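Parholm Home & Shop Forum > Floors, Paint and Finishes

Topic: Yellow paint on a raised platform, will it hold up?

melskoryk
Posts: 302

We have a raised platform along one side of our workroom and I want to paint it yellow. Right now it is bare and everyone trips on it, me included. It is one step up from the floor and about as deep as a bench. People stand on it, set things on it, and drag things off it.

My husband wants to leave it bare and put a strip of tape on the edge. I think tape looks bad after a month. I would like the whole thing one color, top and front, bright enough that you notice it when you come in with your arms full.

Questions. What kind of paint do I use, and do I need something different on the front edge? That is where all the wear is.

Melaniia Skoryk

dovetail_ray
Posts: 4,110

Porch and floor enamel, two coats over a bonding primer. Sand first with 120. Wipe it down, let it dry overnight, prime, wait a day, paint. Don't use wall paint, it will peel the first time somebody drags a toolbox over it.

Your husband has a point about the tape though. It costs a few dollars and you can replace it in ten minutes. Paint is a weekend, and then you have to keep everybody off it.

melskoryk

We had tape at the last place. It curled up at the corners and picked up all the dirt in the building. I don't want to do that again.

gritandglue
Posts: 877

I'm with Melaniia. A painted step is easier to sweep and easier to see. Ours is in a shared workroom in Dridudmont. It has been yellow for 4 years and I would do it the same way again. I put one coat of primer and three of enamel on it, then went over the front edge with clear. 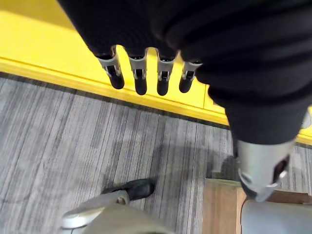
The clear coat on the edge was the best part of the job. It takes the scuffs and you can redo it without touching the yellow. I mask off a strip as wide as my hand, scuff it with a gray pad, wipe it and brush on one coat. I do that every September when things are slow.

The seams were the part I got wrong. I filled one with wood filler and it cracked by the first winter, right through the paint. The platform moves a little when people walk on it. Now I leave the seams open and just paint down into them with a small brush. You can see the lines if you look for them but they don't bother me.

dovetail_ray

Clear over enamel on a step is asking for a slip. I would not do that anywhere people walk. If you want protection on the edge, screw down a ribbed metal nosing and be done with it.

gritandglue

We wear work shoes in there and it stays dry. I haven't had a problem with it. A nosing sticks up and things catch on it when you slide them off. We tried one at the back door and took it out.

dovetail_ray

Then it was the wrong nosing. They make them flush.

hallie_b
Posts: 64

You can get a grit additive that stirs into the clear. I used the Vevadel one on our basement stairs. It goes on a bit cloudy and dries fine over light colors. Over black it left a haze, so try it on a scrap first. It is rough on bare feet and hard to mop, and a rag will snag on it.

melskoryk

Thanks, the grit sounds right for the edge. Would you put it on the top too, or only the front few inches?

hallie_b

Only the front few inches. If you set parts down on the rest you want it smooth so you can wipe it.

leitao_floors
Posts: 1,530

I paint floors for a living, at Leitão. Ray is right about the primer and right that plain clear can be slick. I don't agree about the nosing for a low step like this. Clear with fine grit is enough.

Two more things. Yellow covers badly. Over bare wood or gray you will see through it after two coats, so have the primer tinted toward the yellow and plan on three. And let it cure. It will feel dry the next day, but keep heavy things off it for 10 days or they will leave dents and stick.

dovetail_ray

Agree on tinting the primer. I should have said that.

melskoryk

Ten days is longer than I wanted but we can stack everything on the other side. I'm going with tinted primer, three coats, and grit on the front edge. I'll leave the seams alone. My husband still says tape.

gritandglue

Do the front face first and then the top, working back toward the wall. I did it the other way and had to lean over wet paint to reach the bottom.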